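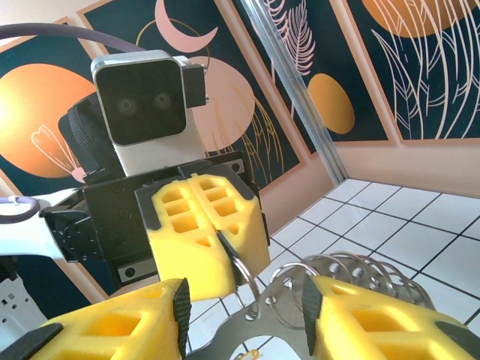 Speaker notes – tags and split rings, Trimham stores meeting, February
Kamol Panyasiri

Start with the job itself. Numbered steel tags, one split ring through the hole in each. Say that Mondier switched from string to rings and now has 283 tags out on valves and keys.

Ask who has broken a nail on one. Wait for hands.

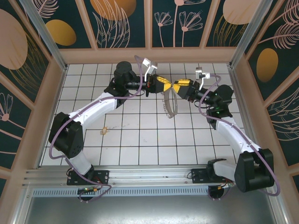
Opening the ring. Find the cut end, lift it, slide the edge of the tag in and turn the ring, not the tag. Two full turns. If it stops halfway the end has caught on the hole – back it off and start again.

Ring size. At Strand we bought 16 mm for everything. Fine for keys, too big for the tags, they tangled in the box. Pass the two sizes round.

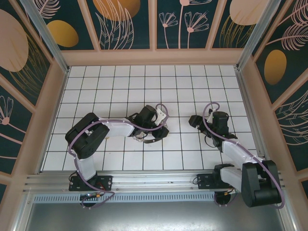 Order. Fit the rings in number order and keep the tags stacked the same way up, numbers along the outside. Tell the Lurnidham story here: tag 134 went out twice and the log was wrong until the next stocktake. Keep it short. 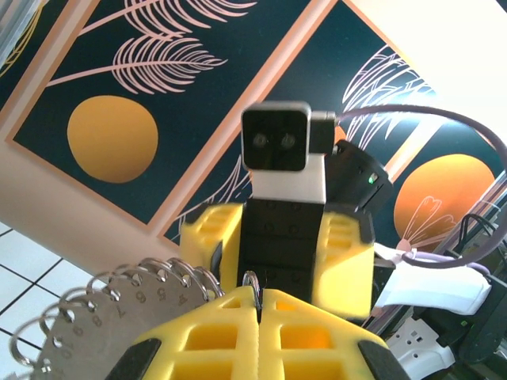

Storing them. Stack on a hook or a rod, lowest number at the front. Check the run before it goes back in the drawer.

Leave 8 minutes for questions. Someone will ask about plastic tags – see the price sheet.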